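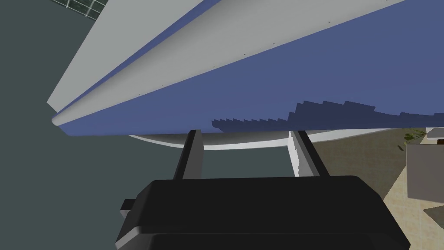 The canal at Mirkcombe loses water through its bed at a rate that has never been measured to everyone's satisfaction. The channel was dug in 1871 and lined with puddled clay, a mix of clay, sand and water worked by foot until it holds together and lets almost nothing through. Where the lining is sound, the loss is small enough to be lost in the error of the gauges. Where tree roots or cattle have opened it, the bank below turns soft and rushes grow in the field.

Puddle has a simple failure mode. It must stay damp. A pound that is drained for a lock repair and left open through a dry spell will shrink and crack, and the cracks don't always close when the water comes back. The usual practice on the upper section is to leave a few inches of water over the bed during any work, with pumps running at the low end.

Finding a leak is slower than fixing one. The standard test is to close the stop gates at both ends of a pound, read a level board at dusk and read it again at dawn, when evaporation is low. The drop is multiplied by the surface area to give a volume. Wind spoils the reading, as does a leaking gate, and gates nearly always leak. The Ishida correction, used on this canal for the past few seasons, subtracts gate loss by collecting it in a weir box on the downstream side. It works well on short pounds and less well on the long one past Lindov Bridge, where wind can push the surface up at one end.

Tracer dye gives a better location but no quantity. A liter of dye is diluted, released near the suspected spot and watched for at the springs below the embankment. Travel time through the bank may run to a day or more, and the watcher has to know which springs to check. Several of the wet patches under the Mirkcombe embankment are natural and appear on maps older than the canal.

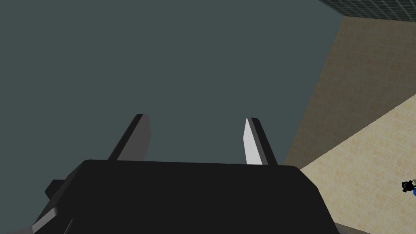 Tomoyo Ueda thinks the dye tests are overused, and that a season of plain level readings would say more about the long pound than any number of colored springs. Her objection is to the sampling. A dye run shows one path on one day, and a bank that is wet in December may carry water by a different path once the soil above it has dried.

The repair itself has changed little. The bad clay is cut out to a firm edge, the sides of the cut are stepped so that new material can key into old, and fresh puddle goes down in layers of 5 inches, each one heeled in before the next. On the long pound the cut is usually 2 feet deep. Bentonite matting from Fluvov was laid over one stretch as a trial. It is quicker to place, but the laps between sheets need a clean bed, and a canal bed is seldom clean. Some 1000 feet of the bank beyond the bridge is still on its first lining, and the level boards there are read weekly.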